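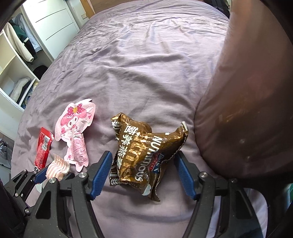
Perguntas frequentes sobre o módulo de preensão do Tolora

O Tolora é o nosso software de percepção e planejamento para garras de dois dedos, e esta página reúne as dúvidas que mais chegam à caixa de suporte (obrigado a todos que escrevem!). Muita gente começa perguntando por embalagens amassadas, e com razão: um saco metalizado marrom e bronze, todo enrugado sobre um lençol, devolve reflexos diferentes a cada dobra, e o contorno que o detector espera simplesmente não está lá.

O Tolora precisa de um modelo 3D de cada objeto?
Não precisa, e ficamos felizes em dizer isso, pois era a maior queixa na versão antiga. O planejador trabalha com a máscara do objeto e uma estimativa local de profundidade. Se você já tem modelos prontos, pode carregá-los pelo Flitside, mas eles servem só para refinar a pose final.

Por que a máscara às vezes junta dois objetos vizinhos?
Quase sempre é o limiar de separação, que vem alto de fábrica. Experimente baixar o parâmetro separacao_min para 17 e rodar de novo a mesma sequência - costuma resolver quando as peças se encostam ou se sobrepõem um pouquinho.
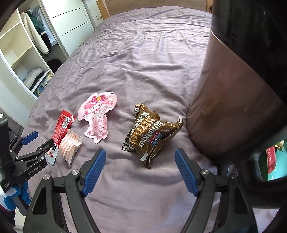
Se mesmo assim as máscaras continuarem coladas, ligue a opção de bordas finas. Ela deixa o processamento mais lento, então vale a pena testar primeiro num trecho curto, com calma, antes de soltar o lote inteiro.

O que significa o erro 407?
Significa que o planejador encontrou uma pose, mas a abertura pedida passa do limite da garra configurada. Confira o arquivo da garra no Dumis e veja se as medidas estão em milímetros (já vimos muita gente boa tropeçar nos centímetros!).

Posso usar duas garras ao mesmo tempo?
Pode, sim. Cada garra roda em seu próprio processo e o Aguiar cuida da sincronização dos relógios. Só não esqueça de dar nomes distintos às duas, senão os registros se misturam.
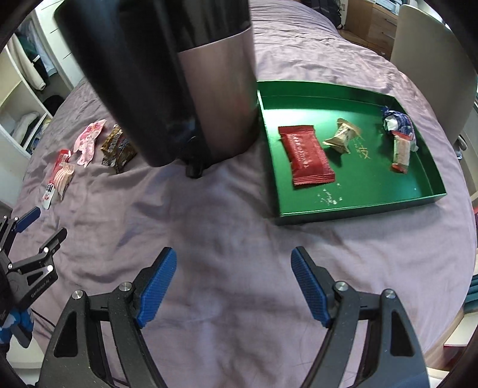
Garra aberta sobre o lençol, com a bandeja verde de embalagens à direita.

Onde envio um registro com problema?
Pelo formulário de suporte, com o arquivo de configuração junto, por favor.

Última atualização: 03/12/2018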